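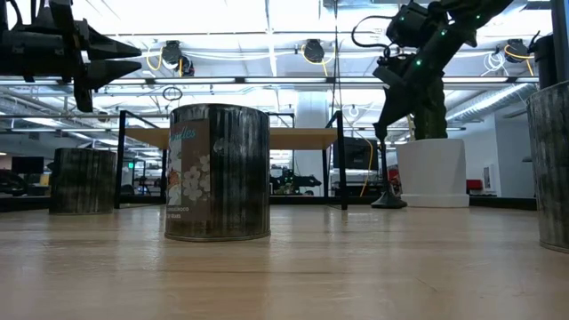
Fig. 4.1 Ribbed metal cans on the bench. Paper label on the left side of the most prominent one.

Chapter 4
Tins, Labels and What They Cost You

In this chapter
Choosing a container
Seams, rims and lips
Paper labels on ribbed metal
Surface finish – plain, aged, coated
Costing a small run

Before you start: Chapter 3 (waxes and fill weights). Have your notes from Worksheet 3B handy, you'll need the fill weight again in 4.5.

4.1 Why the container gets its own chapter

Most first-time makers pick the container last. Wax sorted, scent sorted, wick sorted, then a quick order of whatever's cheap. Then the trouble. Label won't stick. Lid doesn't fit. Tin looks great from the front and has a gap at the seam you could slide a card through.

So, container first from now on. Everything in this unit goes in that order: container, wick, fill, label. If your school's kit list has it the other way round, follow this book for the assignment and sort it out with your teacher later.

Look at Fig. 4.1 again. Brown paper label, teal script, white blossoms. The lettering follows the curve, and part of the word is lost from this side – you get "ndles" and have to guess the rest. That is a layout problem and we come back to it in 4.4. Keep the figure open while you read.

4.2 Words you need

Rim. The top edge. Rolled on a decent can, meaning the metal is turned over so there's no raw edge. Run a gloved finger round it before you accept a delivery.

Lip. The narrow band at the base. Holds the bottom on and gives the can something to stand on.

Rib. A raised line in the wall. Ribs can run round the can (like a food tin) or up and down it. The ones in the figure run up and down. Stiffens the wall, also gives the label fewer places to grab.

Seam. Where the sheet metal meets itself. Every rolled can has one, some hide it better than others. Put it at the back.

Wrap. How far the label travels round the can. Given as a fraction of the full distance: half wrap, three-quarter wrap, full wrap.

Live area. The part of the label a customer can read without turning the can. Smaller than you think. Always smaller.

4.3 Finish

Three kinds in this course.

Plain. Bright, smooth, shows fingerprints. Cheap. Good for beginners because you can see every fault.

Aged. Made to look old. Streaky greys, brown patches, a mottled colour that's different on each can. Popular for gifts. The catch is matching – two cans from one carton can look like they came from different suppliers, one noticeably darker than its neighbour. Lay the whole batch out in the same light and sort before you label anything.

Coated. Painted or lacquered. Colour is even, scratches show badly. Ask what the coating is and whether it's rated for heat. If the supplier can't tell you, don't fill it.

Note on brown marks. On an aged can, brown near the base might be the finish, might be rust. You can't tell from a photo. Test: damp white cloth, firm wipe, look at the cloth. Colour on the cloth, put the can aside and ask.

4.4 Paper on ribs

A paper label on a smooth can touches everywhere. On a ribbed can it touches the high points only. In between, air. So the glue does about half the work you paid for, and the edge is the first part to lift.

What helps:
Heavier paper, which bridges the gaps without dipping into them.
A label cut a little shorter than the wall, clear of both rim and lip.
Pressing from the centre out, both thumbs, slow.
Leaving it overnight before you handle it.

What doesnt help: more glue. It squeezes into the grooves and stays wet, then the colour bleeds.

Now the lettering. Work out the live area before you draw anything. Wrap a strip of scrap paper round the can, stand at arm's length, and get a partner to mark where the edges disappear. Take it off, lay it flat. Between the marks is what you've got. Name goes there, all of it. Flowers, borders, bits of colour can run past the marks, nobody minds half a petal. Small print is different again – weight and safety wording have to be readable, so no tiny pale type on brown paper. Dark on light, or light on dark and bigger.

Case study: Pelora

Pelora was a two-person candle business set up by Trinh Lâm. First order was 300 cans, aged finish, ribbed. Labels were drawn flat on a screen and looked lovely. On the can the name ran off round the side and 96 of them had lifted at one edge inside the first month.

"I had never once held the label against a can," she told our students in her visit on 22/03/2024. "I'd only looked at it flat."

Second run: shorter name line, heavier stock, a half wrap. Same artwork otherwise. 13 lifted, all from the one carton, and the supplier (Weltora) swapped the carton.

Think about it
Which change do you think did most of the work? How would you test that with a small number of cans?
Would a smooth can have been a better fix? What would Pelora have given up?

4.5 Costing, a first look

Full method in Chapter 6. For now, the bits people leave out.

Freight. Cans are mostly air, you pay for the space.
Rejects. Dents, bad seams, cans too dark to match the rest.
Labels spoiled in pressing. Your first dozen will be crooked. Budget for them.
Lids, if sold separately. They often are.

Pelora's second run came to $2,822 all up, cans, lids, labels and freight. Divide by the number you can sell, not the number you bought. For the exercise, assume the second run was also 300 and that all 13 lifted cans were unsellable, ignoring the swap. Work out cost per saleable can to the nearest cent and show your working.

Activity 4A Bench check

Work in pairs. One handles, one writes.

1. Stand the can on a flat table. Does it rock? Check the lip.
2. Look down on the rim from above. Round, or pulled out of shape?
3. Find the seam. Mark the back of the can with a pencil dot.
4. Do the cloth test from 4.3.
5. Do the paper strip test from 4.4 and write the live area in millimetres.
6. Swap cans with another pair and repeat steps 1 to 5. Compare. If your numbers differ by more than a few millimetres, do it again together.

Wear cotton gloves for steps 1 to 4. Keep your strip, write your name on it, it gets used agian in Activity 4B when you draw your own label.

Next: 4.6 Lids and fit.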